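Setting Up a Two-Arm Table Rig in a Shared Workshop
By Gwawr Penry
March
Print | E-mail | 6 comments

These are the steps I used to put a pair of small arms on one table at the Grarkbridge workshop. You need two arms with grippers, a camera for each wrist, a straight rail, clamps, and a tabletop you don't mind marking. My arms are an old Rebelo kit with replaced wrist brackets. The control software is Rellik, but any package that can record and replay joint positions will do.

1. Mount the rail first

Set the rail along the edge of the table where the operator will stand. Clamp it, then lean on it. If it shifts at all, tighten and try again. A rail that creeps a little each day will ruin every position you save, and it took me two evenings to work out that this was my problem.

Bolt the arm bases to the rail far enough apart that each arm can fold up without touching the other. Leave a shared area in the middle where both grippers can reach. Mine overlap by 13 inches. Gwilym Lewis set his up with less and could not pass anything from one arm to the other.

2. Run the cables

Run power and camera leads along the links and tie them just before and just after each joint. Leave a loop at the wrist. Move the arm by hand to the end of its travel in every direction with the power off. If a tie pulls tight at any point, cut it and give the cable more length.

Once power is on, check the wrist lights before you send any command. On my grippers green means the unit is ready. If one stays dark, reseat the plug at the base end first.
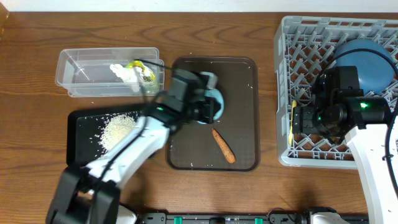

Practice layouts are worth some thought before you start recording. Give each arm its own side to work, and put the piece you want picked up on a tray in the middle. Use things with different shapes and stiffness. A tapered piece like the orange carrot is good for learning grip angle, and laying it on a diagonal makes you turn the wrist to meet it. A plate in the dish rack is harder, and the diamond openings give you plenty of edges to catch a fingertip on. Loose rice on a tray shows up well against the dark surface, so you can look at the grains between runs to see if something got bumped.

3. Save a home position

Fold both arms back over their own bases and save that pose as home. Every routine should begin and end there. In Rellik it goes in slot 1, and I suggest you never save anything else to that slot.

4. Run slowly

Set the speed limit to 5 percent for the first pass. Keep one hand on the stop switch. Run the left arm alone, then the right arm alone, then both. Do this again any time you move a tray, even by an inch.

When a pick fails, check these in order:

- Did the rail move?
- Is the gripper closing all the way with nothing in it?
- Did the wrist camera get knocked?
- Is the object where it was when you saved the pose?

For me it is the camera bracket most of the time. The screws are small and they back out - a drop of removable thread locker fixed it.

5. Sharing the table

The Plilau group has the bench on Saturday, so I mark the rail and tray corners with tape before I pack up. With the marks down, I can be running again after 4 test picks. Please leave the tape where it is if you use the table after me.

Shares: 13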